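Second Pair of Hands: The Derkomov Film Kit Under Review

Thin plastic film is a poor match for most automated handling equipment. Suction cups collapse it, belts fold it, and a bag that has been sorted once rarely keeps its shape for the next station. Derkomov's answer is a two-arm kit sold with control software from Nondik and priced for small recovery shops.
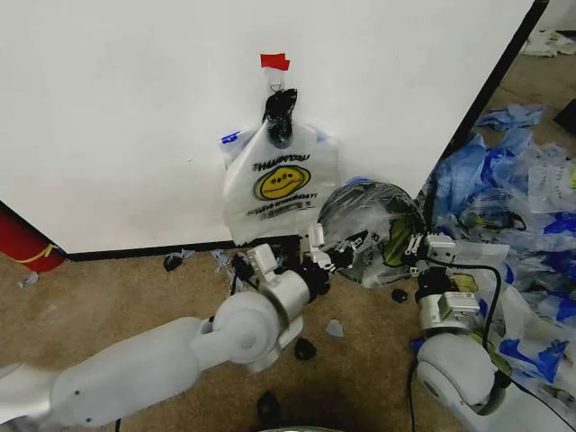

The base package includes two arms, wrist cabling, a pair of parallel grippers and a license for one workstation. Dalsgaard, the distributor, lists setup at 395 minutes from crate to first cycle. Ours took longer, mostly in calibration.
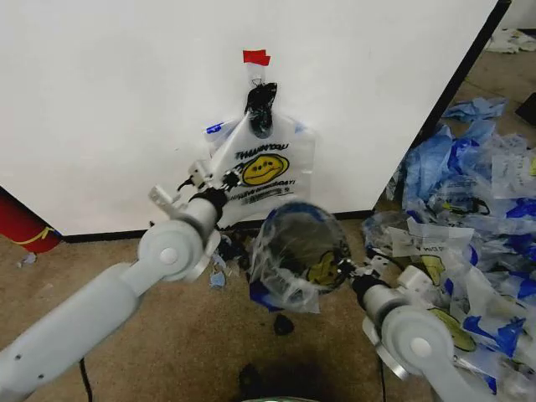
Coordination between the arms is the main selling point. Each side runs its own grip controller, and the software can keep one hand closed while the other starts a new grasp. A bag hanging flat on a panel is a fair trial of this: the left gripper has the lower corner of the THANK YOU bag while the right holds a crumpled clear one. Grip force is set separately for each arm, in 300 steps. The lower third of that range is the only useful part for film.

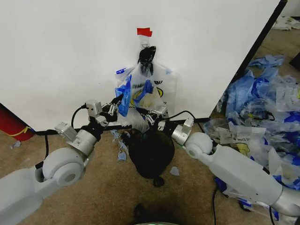

The multi-fingered hands are an option from Zastel and ship with their own firmware. They add 323 grams per wrist and need a second calibration pass. With both of them closed on the bottom of a bag held up by a binder clip, the load is shared between two contact areas, and the force readout is easier to interpret. Finger replacement requires a hex key and a restart.

Documentation is thin on error codes. Version 2 of the manual is due in September.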